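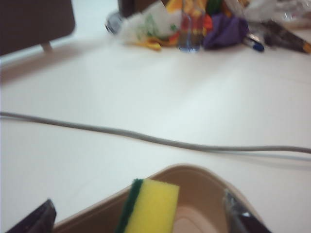 Wrist camera view, sponge task: both fingers, the sponge and the beige container.

Recording your first set of sponge demos

Before you start, read the Mirnilitz setup page and home the arm. If you skip homing, the arm will remind you in its own way.

1. Pick one task and write it as one sentence. Ours is "take the sponge out of the container and put it on the table." Simone Siqueira's first draft had four clauses and a footnote. The model learned the footnote.

2. Check the wrist view before the room view. You want both fingertips showing and the sponge between them as you close in. A soft background is fine. A soft sponge is fine too, but focus on it anyway.

3. Leave some junk at the far side of the table. Bags, a cup, a marker, a bunched-up cloth. Shuffle it every 6 episodes. We once trained on a spotless table, and the policy fell apart at the sight of a pen.

4. Start recording, wait one second, then move. Go in slowly, close, lift, place, open, back off, stop. If you fumble the grasp and recover, keep the episode and tag it "recovery." If you fumble and swear, keep it as well; there's no microphone.

5. Turn the sponge between episodes. Flat, on edge, leaning, green side left, green side right. People drift back to their favorite pose after lunch, and you will too.

6. Review the same day. Of our first 764 episodes, 478 survived Rosângela Figueiredo, who deletes anything where the operator hovers for ages deciding what to do.

The target for this task is 3000 kept episodes. Export to the Paritz folder and put your initials in the session name, even when it went badly.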